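Zirilero Hand-Held Gripper Kit: User Guide

Section 4. Recording a cloth handling session

Read Section 3 (Charging and first power-up) before you begin. This section covers setting up a work surface, checking the finger pads, recording takes with soft items such as clothing, and sending the finished session to your Nedum account.

Cloth is harder to record well than boxes or cups. It changes shape each time it is touched, and dark cloth in particular gives the camera very little to follow. Allow more time for your first cloth session than you did for the practice session with hard objects.

4.1 Before you start

You will need:

The gripper, charged to at least three bars
A memory card with 4000 MB or more of free space
The Saludo app, signed in to your account
One garment or cloth item from the task list
A flat, padded surface such as a bed or a covered table

Note: Task lists are updated in the app. If your list shows a grey padlock next to an item, that item has been filled for your region and takes recorded with it will not be accepted.

4.2 Preparing the work surface

1. Clear a space wide enough for the garment to lie open, with a hand's width to spare on each side.

2. Put down a sheet or cover that contrasts with the garment. A light cover with a small printed pattern works well under dark clothing. The pattern gives the tracking software fixed points to hold on to while the gripper moves. Avoid plain glossy covers and anything with wide, regular stripes.

3. Pull the cover flat. Small ripples are acceptable. Large folds are not, as they can be mistaken for the edge of the garment.

4. Switch on the room light and draw the curtains if direct sun falls on the surface. Light that changes during a take is the most common cause of a failed check.

5. Lay the garment out. It does not need to be smoothed or squared up unless the task card says so. Creases, bunched waistbands and turned hems are all suitable starting states. 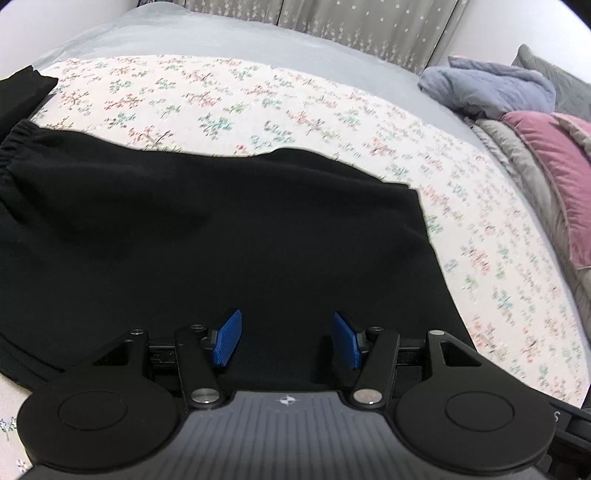
6. Hold the gripper over the garment with the fingers open and stay still until the app shows "Ready". This takes 3 seconds in normal light and longer in a dim room. Do not touch the cloth during this time.

If "Ready" does not appear, raise the gripper slightly and tilt it towards the middle of the surface. If it still does not appear, go to 4.6.

4.3 Checking the finger pads

The pads do most of the work in cloth handling and they collect lint. Check them before each session and again whenever you change to a different item.

1. Open the fingers fully.

2. Wipe each pad with the dry cloth supplied. Do not use alcohol wipes or kitchen spray.

3. Look for lifting at the corners of the pad. A pad that has begun to lift will drag the cloth sideways and should be replaced. Spare pads are sold in packs of 4 under the Flillorura accessories range.

4. Squeeze the trigger slowly and let it go. Both fingers should travel together and meet in the middle. If one arrives before the other, run the finger alignment described in Section 3.

CAUTION: Keep hair, jewellery and loose cuffs away from the linkage arms. The arms close with enough force to pinch skin.

CAUTION: Do not lubricate the pivot pins. Oil will mark the cloth and soften the pads.

4.4 Recording a take

1. Tap Record in the app. Wait for the single tone.

2. Lower the gripper to the garment with the fingers open. Approach at an angle. A straight downward approach tends to push the cloth away or press it into the padding underneath.

3. Let the finger tips touch the cloth lightly, then squeeze the trigger in one smooth movement. Aim to take hold of a fold or an edge. A single flat layer is hard to pick up and often slips at the first lift.

4. Pause for a moment with the fingers closed.

5. Lift, drag, fold or turn the cloth as the task card asks. Move at the speed you would use with your own hand. Keep the wrist loose and let the garment hang or drape as it wants to.

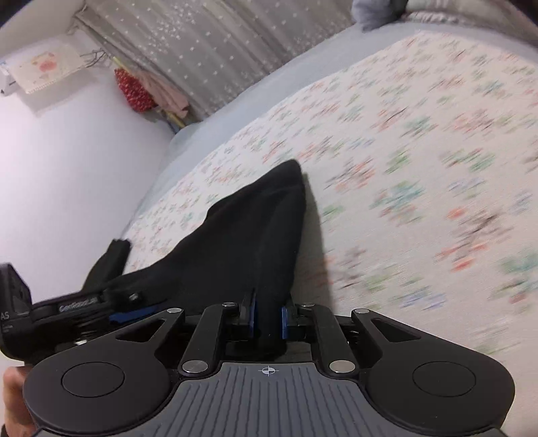 6. Place the cloth down before you release it, unless the card calls for a drop. Open the fingers fully and draw the gripper back clear of the garment.

7. Tap Stop. Wait for the double tone before putting the gripper down.

Note: A missed grasp does not spoil a take. Open the fingers, move to a new spot and try again without stopping the recording. The reviewers at Nedum keep takes with one or two missed grasps. They will turn down a take in which your free hand helps the cloth into the fingers.

Note: Other items may stay in the room and on the bed provided they are not moved during the take. Put away letters, bank cards, family photographs and screens before you record. People should stay out of view wherever possible.

4.5 Between takes

Change the starting position of the garment every time. You can turn it, shake it out, drop it from a low height or push it into a loose heap. Do not refold it the same way each time.

The gripper grows warm in use. After a long run of takes, set it down on a hard surface with the vents clear. Do not rest it on bedding while it is switched on.

Each session can hold up to 2000 MB before it has to be closed. The app warns you when there is room for one more take. Close the session, start another and carry on with the same item if you wish.

4.6 Common problems

"Ready" does not appear
The surface is too plain, too dark or too shiny. Change the cover or add a second lamp. Check that the lens is clean.

Tracking lost during the lift
The cloth has covered too much of the view. Hold the garment lower or take hold nearer to its edge.

Blurred take
The gripper was moved too fast for the light in the room. Slow down or add light. Light blur while the gripper is travelling is normal and will pass the check.

Fingers close but cloth slips out
Clean the pads. If the cloth is silky or very thin, gather more of it before you squeeze.

Upload stops part way
Leave the app open and the phone on charge. The upload carries on from where it stopped when the connection comes back. Do not delete the session from the memory card until the app marks it "Received".

For returns and repairs, see Section 7.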